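**Projeto Chege – relatório intercalar à Halladwood**
Período: até ao fim de agosto
Preparado por Natnael Moges, laboratório da Erance

Cara Myrto Deligiannis,

Segue o ponto de situação do trabalho na sala de preparação. Foi um período muito bom para nós, e começo já pela bancada branca e pelos suportes de tubos, que eram a parte do plano que mais dúvidas levantava na nossa última conversa.

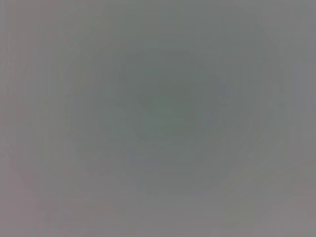
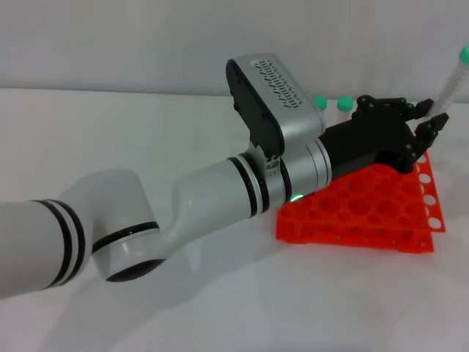
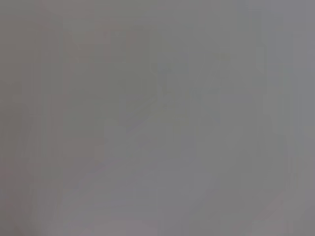
Os suportes cor de laranja entraram ao serviço logo no início do período. Como se lembra, a proposta previa uma cor para cada etapa: laranja para os tubos que aguardam preparação, azul para os que já foram etiquetados e verificados, verde para os que seguem para arquivo. Parecia um pormenor de papelaria quando o escrevemos, e eu próprio o defendi com pouca convicção. Hoje é a primeira coisa que mostro a quem nos visita! Quem entra na sala sabe em que ponto está o trabalho só pela cor do que está em cima da mesa, e a passagem de turno, que dantes exigia uma conversa longa e um caderno cheio de setas, faz-se agora quase sem perguntas.

## O que ficou feito

**Suportes.** Recebemos os 45 suportes encomendados à Gonow. Sete vieram com encaixes demasiado apertados para os nossos tubos de fundo redondo e foram trocados sem custos, embora a troca tenha demorado mais do que gostaríamos. Os novos seguram bem os tubos e vão à lavagem sem deformar, coisa que verificámos repetidamente antes de aceitar o lote. Guardámos dois dos antigos, de arame, para os tubos mais largos que ainda aparecem de vez em quando nas colheitas de campo.

**Bancada.** O tampo branco foi uma boa escolha. Vê-se logo um pingo, uma etiqueta descolada, uma tampa perdida. Tínhamos receio de que cansasse a vista ao fim de uma manhã de trabalho, e por isso pusemos a zona de escrita na mesa do lado, com um tapete escuro. A combinação agradou a toda a gente, até aos colegas da microscopia, que só cá vêm buscar material e que já perguntaram se podem ter o mesmo.

**Etiquetas.** Passámos a escrever o código do ponto de colheita em cima e a data em baixo, sempre com a mesma caneta de ponta fina. A versão anterior tinha o código na vertical e obrigava a rodar cada tubo para o ler. Reetiquetámos as séries da nascente e da ponte. Falta a série da foz, que é a maior e tem vários códigos repetidos por resolver.

**Arrumação dos armários.** Esvaziámos os dois armários altos e voltámos a enchê-los por ordem de utilização. O que se usa todos os dias ficou à altura das mãos; as caixas de reserva subiram. Encontrámos material que julgávamos perdido, incluindo uma caixa fechada de tampas de rosca que já estava na lista de compras (retirei-a da lista, e a diferença aparece na secção do orçamento).

## Como está a funcionar no dia a dia

O percurso de um tubo é simples. Chega da câmara fria, vai para o suporte laranja, é conferido com a folha de colheita, recebe a etiqueta e muda para o azul. Se alguma coisa não bate certo – código ilegível, volume abaixo do mínimo, tampa mal fechada – fica no laranja, na última fila, com uma tira de fita adesiva à frente. Esta última regra não estava na proposta. Surgiu numa tarde em que três pessoas diferentes pegaram no mesmo tubo duvidoso, cada uma convencida de que era a primeira a reparar nele. A fita resolveu o assunto.

O primeiro ensaio completo do circuito foi feito com 54 tubos da série da ponte. Correu muito bem até à etiquetagem, onde se formou uma fila: havia um só rolo de etiquetas e uma só caneta decente. Repetimos depois com dois postos lado a lado e o trabalho seguiu sem paragens. Não posso ainda dizer-lhe quanto tempo se poupa por série, porque no circuito antigo ninguém registava a hora de início. Desde esse ensaio registamos sempre, e no próximo relatório terei números de que possamos falar com segurança.

Uma palavra sobre a limpeza. O tampo é limpo no fim de cada série, com os suportes retirados, e os suportes são lavados quando mudam de cor de etapa, nunca a meio. Experimentámos lavar tudo ao fim do dia e foi uma confusão: os suportes ficavam a escorrer durante a noite e de manhã faltavam laranjas para começar. Comprámos um escorredor maior e o problema desapareceu.

## O que correu menos bem

O verde dos suportes de arquivo é demasiado parecido com o azul quando a luz da tarde vai baixa. Dois tubos foram parar ao tabuleiro errado por causa disso. Foram apanhados na conferência e nada se perdeu, mas não quero depender da conferência para isto. Colámos uma tira branca na frente dos verdes e vamos ver se chega. Se não chegar, proponho trocá-los por amarelos, que a Gonow também fornece ao mesmo preço.

A folha de colheita continua a ser preenchida no campo à mão, e nos dias de chuva vem como vem. Pedimos papel resistente à água para experimentar. A equipa de campo está entusiasmada com a ideia, talvez mais do que com qualquer outra coisa que lhe tenhamos proposto este ano.

A série da foz está atrasada. Preferi não avançar com etiquetas novas por cima de códigos repetidos, e a correção tem de ser feita tubo a tubo, com os cadernos antigos abertos ao lado. É trabalho lento e dá bastante gozo quando se encontra a origem do erro (quase sempre um sete lido como um). Já temos resolvida a parte mais antiga da série.

## Orçamento

Estamos dentro do previsto. A rubrica dos suportes ficou fechada. A das etiquetas vai precisar de um pequeno reforço, por termos passado a dois postos, e gostaria de o cobrir com o que não se gastou em tampas de rosca. É uma transferência entre rubricas de consumíveis e, pelo que leio no acordo, basta a sua confirmação por escrito. O escorredor saiu do nosso fundo de manutenção e não aparece nas contas do projeto.

## Próximos passos

- Terminar os códigos repetidos da foz e reetiquetar a série.
- Repetir o ensaio completo com os dois postos e com registo de horas.
- Decidir entre a tira branca e os suportes amarelos.
- Testar o papel resistente à água em duas saídas de campo.
- Escrever a versão final do procedimento da bancada, numa única página, para afixar junto à porta.

Desta última já há um rascunho. Segue em anexo, ainda com as emendas a lápis de quem trabalha na sala – deixei-as ficar de propósito, são melhores do que o meu texto. Se tiver comentários, mande-os sem cerimónia.

Gostávamos muito que viesse ver a sala a funcionar. A melhor altura é a meio da manhã, quando os tubos já saíram da câmara fria e há suportes das três cores em uso ao mesmo tempo. Diga-me com alguns dias de antecedência, e guardo uma série pequena para a fazermos juntos, do laranja ao arquivo.

Com os melhores cumprimentos e um grande obrigado pelo apoio,

Natnael Moges
Erance

Anexos: rascunho do procedimento da bancada; mapa de despesas; lista dos códigos da foz por resolver.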